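Brarard sets aside $300,000 for robot benches, holds off on second order

Wednesday, July 15, 2020

Brarard, the electrical fittings assembler in Vaturport, has approved a $300,000 budget for robot handling equipment and will spend it in two stages, with the second stage dependent on how the first one performs.

The money covers four benches, each with a single arm and a multi-fingered hand, along with the tables, wiring, spare parts and training needed to run them. Two of the benches will be ordered this month. The other two will be ordered next year if the company is satisfied with the first pair. If it isn't, the unspent portion goes back into general equipment.

The arms and hands will come from Stukon, which was chosen over one other bidder. Kuruc, an integration firm also based in Vaturport, will install the benches and write the handling programs under a separate contract. Brarard has not named the losing bidder.

The company wants the benches for kitting, the job of picking loose parts and finished items out of bins and setting them out in the right order for assembly or packing. It is done by hand on both shifts. The parts are small, many of them arrive in plastic bags, and the mix changes with almost every customer order, and for those reasons earlier attempts to automate the work with fixed feeders were dropped before any equipment was bought.

"We priced feeders twice and both times we'd have needed a new set of tooling whenever a customer changed a box," the company's operations manager said. "An arm with a proper hand costs more on the first day. We think it costs less by the third product change, but that's the part we have to prove."

Where the money goes

Arms and hands account for 67 per cent of the budget. The rest is split between installation, programming, guarding, floor work, spares and staff time. Guarding turned out to be a bigger line than the company had planned for in its first draft, and the draft was sent back for that reason.

The first version, put together in the autumn, listed only the purchase price of the machines and a small sum for delivery. It left out replacement fingertips, the service agreement, power and network drops at each bench, and the hours staff would spend away from regular work while they learned the system. When those were added, the six benches first proposed became four.

Kuruc's project lead said the gap is common with first-time buyers.

"People get a quote for the arm and treat it as the price of the project," the project lead said. "Then you ask what it's bolted to, who is going to fix it on a Friday night, and where the parts are coming from. Those things belong in the quote and they're usually not there, so we ask for them up front now."

Brarard has written the spares into the purchase order instead of leaving them to be bought as needed. One complete hand will be kept on the shelf for the first pair of benches. The operations manager said the hand is the part most likely to be damaged, and a bench without one can't do anything useful. Fingertip covers will be treated as a consumable and charged to the same account as gloves and packing tape.

The service agreement was the slowest item to settle. Stukon's standard terms call for a faulty hand to be shipped back for assessment before a replacement goes out. Brarard asked for the replacement to be sent first, and the two sides met partway: replacements will be sent first during the initial year, after which the standard terms apply unless the company pays to extend the arrangement.

Delivery and timing

Stukon has quoted 15 weeks from order to delivery. That is longer than the supplier quoted when talks began, and the operations manager said freight is the main cause. Brarard has not built any penalty for late delivery into the contract, but it will pay the final instalment only after the benches have passed an acceptance test on its own floor with its own parts.

Installation will be done one bench at a time so that the kitting area can keep running. The existing packing tables stay where they are until the first bench is signed off. Some storage racking along the north wall will come out to make room, and a new walkway line will be painted.

The company looked at leasing. Payments over the life of the lease came out higher than buying, though not by a wide margin, and the leasing firm wanted the hands excluded as wear items. With the hands left out, the operations manager said, there was little point in carrying on the discussion.

It also looked at a cheaper option, a two-finger gripper in place of the multi-fingered hand. That would have brought the price per bench down considerably. In the end the company judged that too many of its products have soft packaging, trailing cords or awkward shapes, and that it would end up buying several sets of fingers to cover them. A simple gripper remains under consideration for one of the second-stage benches if the first pair shows that a good share of the work doesn't need anything more.

Setting the test

Most of the preparation since spring has gone into deciding what the benches have to be able to handle before they are paid for in full. Kuruc drew up the first list and Brarard's kitting staff have been adding to it.
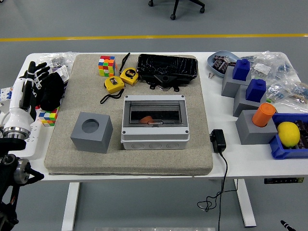

Deisy Mosquera

The test set is a deliberate mix of shop stock and ordinary objects. An electrical enclosure with a hinged window shares the table with two yellow tape measures, their black straps lying across a beige mat. There are grey blocks with upright pegs in blue and orange, clear plastic bags of small components, a pair of Rubik's cubes and a lemon in a blue bin.

Kuruc's project lead said the mix matters to the purchase, because each kind of item answers a separate question about what the buyer is paying for. Blocks and pegs show how accurately a hand can place something. Bags are there to find out whether it can get hold of an item that changes shape when touched. Straps and cords tend to catch on whatever is next to them, and staff had asked for those in particular.

"If the vendor chooses the objects, you'll get a very nice demonstration," the project lead said. "We'd sooner have the list come from the people who do the picking."

The acceptance test will be run with the table set out differently each time. Items will be placed by Brarard staff, and Kuruc's programmers won't be told the arrangement beforehand. A bench that fails may be adjusted and tested again, with the vendor's travel costs for any repeat visit paid by the vendor. The pass mark is set out in the contract and has not been released.

Brarard decided against setting a target for picks per hour at this stage. The manager said the first pair of benches will be slower than an experienced kitter and the budget assumes as much. They will be given the repeat orders that now run into the evening shift, where speed is less of an issue than having the kits ready by morning – a point that came up several times while the plan was being reviewed.

Staffing

No positions are being cut under the plan, according to the company. Two people from the kitting area will be trained as bench operators by Kuruc, with a pay step once the training is complete. Their regular shifts will be covered by casual staff, and that cost is in the project budget too. Applications for the two spots close at the end of July.

Operators will be able to load new kits and recover from dropped parts without calling the integrator. Changes to the handling programs will stay with Kuruc for the first year. Brarard has the option of buying training for its own maintenance electricians after that, at a price fixed now.

Some staff asked what happens to the benches if a major customer leaves. The company's written answer was that the tables, guarding and arms can be moved to other work on site, and that the hands hold some resale value, though it has put that value at zero in its own figures.

What comes next

The order to Stukon will be placed before the end of July. Floor and electrical work will be tendered locally, with bidders invited to a site visit at the Vaturport plant. Closed-toe footwear is required and numbers on each visit will be limited.

A review of the first two benches is planned once both have completed a full quarter of production. It will cover downtime, spares used, service calls and how many kits had to be finished by hand. Kuruc will supply the bench records and Brarard's finance office will do the costing.

The decision on the remaining two benches will be made after that review. Stukon has agreed to hold its price on them for 12 months from the date of the first order.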